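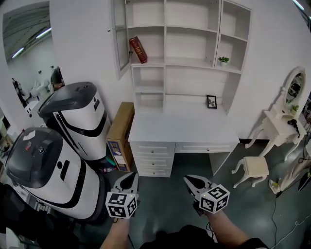 The white desk and the vanity table, with the little stool.

I have been putting off writing about furniture for most of the winter, mainly because I hadn't made up my mind. In February I finally went over to Ultdale to look at the white pieces I had been going on about, and I took a tape measure and a list.

The list had two things on it: a desk for the back bedroom and somewhere to sit and dry my hair. At the moment I do both jobs at one small pine table from my old flat in Endale, and I am tired of moving the post out of the way every morning.

The desk first. It is called the Womolon, and it comes with a hutch, so you get shelves and a cupboard with a glass door over the top of the writing surface. There are three drawers with round knobs down the left side and a wide one under the middle. I like a wide drawer. Mine at home sticks, and anything longer than a pencil has to go in at an angle.

Somebody had put a red book with gold lettering on one of the upper shelves, and there was a plant in a white pot over to the right. A small black picture frame was on the desk itself. That is a fair amount of stuff for one desk and it still looked tidy, which I put down to the shelves being divided up. With one long shelf everything slides into a heap, or it does in my house.

My worry is the glass door. I would have to keep whatever is behind it neat. I could put the printer paper and chargers in the drawers and leave only books behind the glass, but I know what I am like.
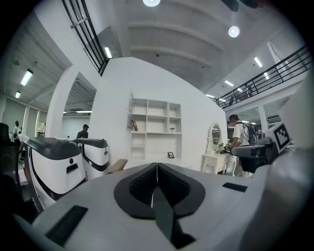

Written by the owner of the Ninduvura blog
Home and household writer

The vanity table is a different sort of thing altogether. It is white as well, but ornate, with curved legs and an oval mirror. There was a black hair dryer hanging from the edge, and I have been thinking about that ever since. Mine lives on the floor with its flex wrapped round it. A hook would cost next to nothing and I could put one on the table I already have.

The stool that goes with it is cream, upholstered, with carved white legs. Cream is not a sensible colour for me. I wear foundation and I drink tea. If I bought it I would make a loose cover in something washable, and then nobody would see the cream anyway.

I also looked at the shelving built into the white partition wall, all squares and rectangles. A brown book was leaning on the upper left shelf and there was a tiny plant on one further down. I had something like it in mind for the landing, where the wall is 69 cm wide between the two door frames. A joiner quoted me 492 pounds to build and paint one, which was more than I wanted to spend on a landing. My limit was 300.

So, measurements. The back bedroom has an alcove to the left of the window and the Womolon would go in it with four centimetres to spare. I would lose the socket behind it unless I ran an extension lead round first. The vanity would have to go under the window, and then the mirror would block some of the light in the mornings.

I have decided on the desk and not the vanity. The pine table can stay, with a hook on the side for the hair dryer and a mirror on the wall above it. I have a mirror in the loft that needs new wire on the back.

The landing will have to wait. I might try two plain shelves up there for now and paint them the same white as the wall.

If anyone has had a desk with a hutch delivered up a narrow staircase, please let me know whether it came in two parts. I forgot to ask.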